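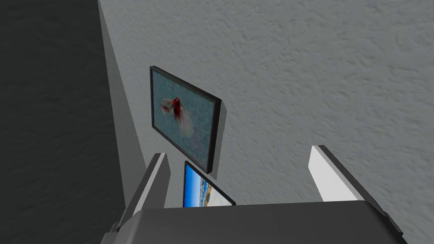 How to break down and age a costume for the stage

When I started helping in the wardrobe room at the Odolport Players, I thought the job finished once the last hem was up. Then our designer, Cherry Mae Tan, took my lovely new farmhand's coat off its hanger and went at it with a cheese grater. I nearly cried! But under the lights that coat looked as though it had seen twenty lambing seasons, and I've been hooked on breaking down (that's the trade word for ageing clothes) ever since.

These are the steps I use for a wool or cotton coat. Give yourself a weekend if you can, and wear your worst trousers.

What you'll need

A cheese grater or a wire brush
Medium sandpaper
Fabric paint in brown, black and a dirty cream
A spray bottle and two old sponges
A block of plain candle wax
A few handfuls of stones or some fishing sinkers
An iron and a pressing cloth

Step 1: Wash it

New cloth has a finish on it that shrugs off paint and dye. Wash the coat on the hottest cycle the fabric will stand and skip the softener. If it's a wool you're fond of, do a scrap first. I shrank a very nice waistcoat for our production of The Bautista Orchard, and it ended up on the smallest member of the chorus.

Step 2: Weigh down the pockets

While the coat is still damp, fill the pockets with stones and hang it up overnight. Pull the elbows into a bend and stuff them with rolled towels. By morning the pockets will sag and the sleeves will have a bit of a memory to them, as though somebody's arms live in there.

Step 3: Rough up the edges

Put the coat on and move about like the character. Bienvenido Ambrosio, who played our farmhand, spent ten minutes leaning on a gate that wasn't there, and I chalked every spot he touched. Cuffs, pocket edges, collar, the front where the buttons pull – those are your wear points. Grate and sand them gently, working with the coat laid over a board, and stop well before you think you should. You can always take off a little more after the first fitting.

Step 4: Add the colour

Thin your brown paint until it's the colour of weak tea and mist it up from the hem. Let it dry, then do it again a shade darker over a smaller area. Sponge a touch of black under the arms and inside the collar. The dirty cream goes on last, brushed nearly dry across the shoulders, where the sun would have faded things.

Step 5: Grease and set

Rub the candle wax along the cuffs and pocket openings, then press through a cloth you don't mind losing. It leaves a dull shine that reads as years of grubby hands, even from the back row. Iron the painted parts as well, following the directions on the jar.

Step 6: Look at it from a distance

Hang the coat on the stage, ask for show lighting, and go and sit in the back row. Colours that seem far too strong on the bench often vanish under a warm wash. We had to redo the whole hem for our Vumley tour, where the hall is deeper than ours at home.

If you're ageing several costumes for one family or village, mix a big jar of the tea-coloured paint and use it on all of them. Label the jar, put the lid on tight and keep it until closing night for touch-ups.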